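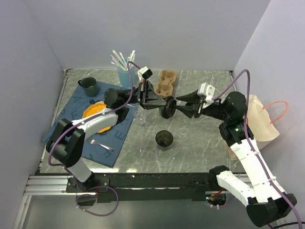
Gray marble top with the white veins

Forum > Kitchens and Food > Packing lunches: paper bags or boxes?

prairie_jyoti wrote:
Hello all, Jyoti Bajpai again, the one with the never-ending sourdough questions. My two kids are in different schools this year and I'm packing lunches for both of them plus my husband, who swears he doesn't need one and then eats theirs. I've gone back to plain white paper bags, the way my mother did it, and I love how simple the mornings are now. But my sister says I'm wasting money and I should get proper boxes. What do you all do?

Manninen wrote:
Boxes, boxes, boxes! I bought two back in October and haven't looked back. A paper bag is fine until somebody packs a peach. Mine go through the dishwasher every night and the sandwiches come home (when they come home) still looking like sandwiches.

oldgrurnimwood wrote:
I have to disagree with you there, Manninen, friendly as always. My boys lost more than 30 boxes between them before they finished school, and I was the one paying for it. A bag gets folded up and put in the compost and there's nothing to lose. I fold the top over twice and stick it down with a bit of tape, and I write the name on before anything goes in, while it still lies flat.

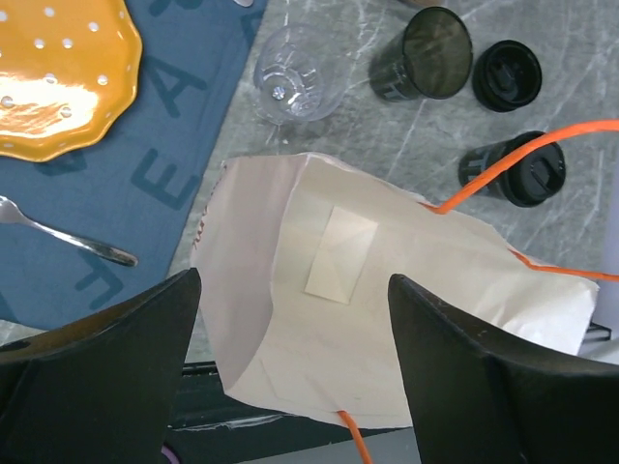

The other thing I'd say is put the heavy stuff in first. Apple at the bottom, then the sandwich, then crackers or whatever will crush, and a napkin over the lot.

Manninen wrote:
Thirty! Goodness. All right, I'll give you that one, but I still say your crackers are dust by noon.

Skuveo_Sue wrote:
We do a bit of both here. Box for anything with sauce, bag for field trips so it can be thrown away. I buy the bags in packs of 625 with my neighbor and we split them, and it lasts us ages. Jyoti, your sister isn't wrong about the money, but it's not much money.

prairie_jyoti wrote:
Oh, this is so helpful, thank you! Sue, I think I'll do it your way. And oldgrurnimwood, please share your order for filling the bag, all of it, I want to stick it on the fridge.

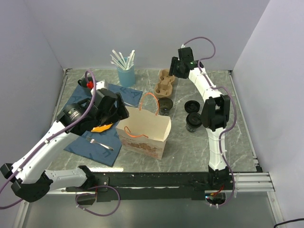 oldgrurnimwood's packing order

1. Name on the bag
2. Apple or orange
3. Sandwich, wrapped, standing on its edge
4. Carrots in their own little packet
5. Crackers or a cookie
6. Napkin, then fold twice and tape

Manninen wrote:
Only one cookie?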